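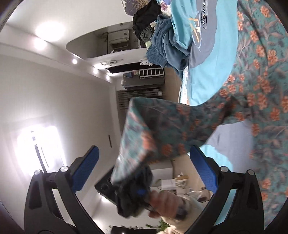 *Floral cotton or not, the entry is filed under the ground color first: teal-green, then coral-orange for the blossoms.*

# Taltwood household linen word list

Taltwood is a small set of plain text files for people who keep a written record of sheets, covers, curtains and spare cloth. It gives one agreed word for each type of item, color, print and state of repair, so that two people filling in the same record end up with matching entries.

Last edited 25/08/2025.

## What is in the folder

| File | Contents |
|---|---|
| `items.csv` | 100 item names, with the other words people use for them |
| `colors.csv` | Color words and the order to write them in |
| `repairs.csv` | Terms for wear, stains and mending |

All three files are UTF-8, comma separated, with a header row. Notes are kept to 100 characters so they fit on a printed label.

## Columns in items.csv

- `term` – the preferred word, always lower case and singular
- `also` – other words for the same thing, separated by semicolons
- `group` – one of nine groups (bed, bath, table, kitchen, window, floor, baby, storage, uncut)
- `note` – free text, often blank

Sample rows:

```
term,also,group,note
duvet cover,quilt cover;comforter cover,bed,Record the closure if known
fitted sheet,bottom sheet,bed,Give mattress depth in inches
tea towel,dish towel,kitchen,
cloth piece,remnant;offcut,uncut,Use when there is no hem to check
```

"Comforter" and "duvet" are separate terms. Older Irkine records used them as one, and the import notes explain how to split them.

## Writing colors

Write the ground color first and the print colors after it, largest area first. Use a hyphen for a blended color (`grey-purple`) and a slash between separate ones (`blue/grey`). Both spellings of gray are accepted on input, and the file stores `gray`.

Color words are judged by eye, and people do differ. One person's salmon is another's coral. Pick one and keep to it for the whole record. Teal, turquoise and aqua cause the most trouble, so `colors.csv` has a longer note for each. 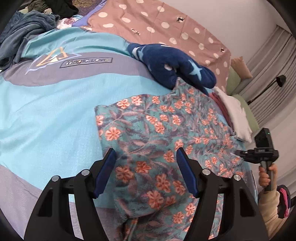 *Light blue duvet with a grey band and a label reading "Magic.LOVE"; floral cloth on top. Two entries.*

## Printed words and logos

Copy lettering as it stands, including dots and capitals, and put it in quotation marks. Words on a print go in the `lettering` field of your own record. Leave `maker` blank unless there is a sewn-in tag or a receipt.

## Where the words came from

The first list was typed up from the Munanow linen inventory, a paper ledger kept over several years. More terms were added from the Irkine records in June. Words for mending were taken from the Matsuda repair cards and shortened.

Personal details in the ledger – room names, initials, laundry marks – were left out.

## Known gaps

- Curtain headings are thin. Pinch pleat and eyelet are covered, and most others are missing.
- Fiber content is left out. Follow the care tag.
- Bed sizes follow US names. There is no table for converting from other countries.
- `repairs.csv` has "darned" and "patched" but nothing for visible mending.

## Making changes

Add new terms at the bottom of the file and leave the sorting alone. If a term replaces an old one, move the old word into `also` so past records can still be searched. Do not reuse a deleted term for a different item.

## License

Free to copy and change. Please keep the name Taltwood off altered versions.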